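How a Video Game Saves Your Place

When you stop playing a game and come back the next day, your character is usually standing where you left it. The coins are still in the bag and the door you unlocked is still open. The game can do this because it wrote a save file.

What is in a save file?

A save file is a list of facts about the game, stored as numbers and short pieces of text. It does not hold a movie of everything you did. It also does not hold the whole game world, because the game already has its own copy of the trees, walls and music.

Take Lundura, an adventure game about crossing a chain of islands. Its save file holds the player's name, the island the player is on, the position on that island, the health left, and every item being carried. It also holds a long row of switches called flags. A flag can be only one of two things, on or off. When you open a chest, the flag for that chest changes from off to on. The next time the game loads, it checks the flag and draws the chest open. Lundura has 1203 flags. Most of them are off when you begin.

Memory and storage

A computer or console keeps information in two main places. Memory is fast, but it is wiped when the power goes off. Storage is slower, but it keeps its contents without power. While you play, the facts about your game sit in memory. Saving means copying those facts into storage. Loading means copying them back.

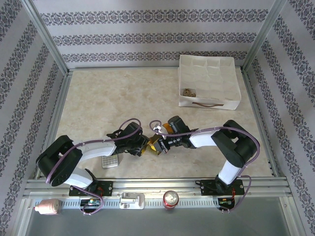
Copying takes time. The amount is often less than a second, but during that time the file is only partly written. If the power is cut at that moment, the file may be damaged. Programmers call a damaged file corrupt. This is why many games show a small spinning symbol and ask you not to turn off the machine.

How games protect the file

One method is to write the new save next to the old one. The game removes the old save only after the new one is complete. If something goes wrong halfway, the old save can still be used.

Another method is a checksum. The game does arithmetic on all the numbers in the file and stores the answer at the end. Suppose a very small file holds the numbers 8, 5 and 10. Added together they make 23, so the game stores 23 as the checksum. When the file is loaded, the game adds the numbers again. If the answer is now 22, at least one number has changed and the file should not be trusted. Real checksums use harder arithmetic, since plain adding can miss some mistakes. For example, 8, 10 and 5 also make 23.

Autosave and checkpoints

Some games save only when you choose to. Others save on a timer. In the racing game Cunari, the autosave timer is set to 60 seconds. A third kind saves at checkpoints, which are fixed places in a level.

Valentyna Yurchenko, a programmer at the game studio Zallstead, decides where checkpoints go. "We never put one in the middle of a fall," she says. "The game would load, and the player would lose right away, every time." Her checkpoints are placed on solid ground, away from enemies.

Why old saves sometimes stop working

Games are changed after they are released. A change is called an update or a patch. If version 2 of a game adds a new item, an older save file will have no space for it. The programmer must write instructions for turning the old list of facts into the new one. To make this possible, the version number is normally stored near the start of the save file, where the game reads it first.

Words to know

Checksum: a number used to find out whether a file has changed.
Corrupt: damaged, so that it cannot be read correctly.
Flag: a stored fact that is either on or off.
Load: to copy saved facts from storage into memory.

Text by Bohdana Pavliuk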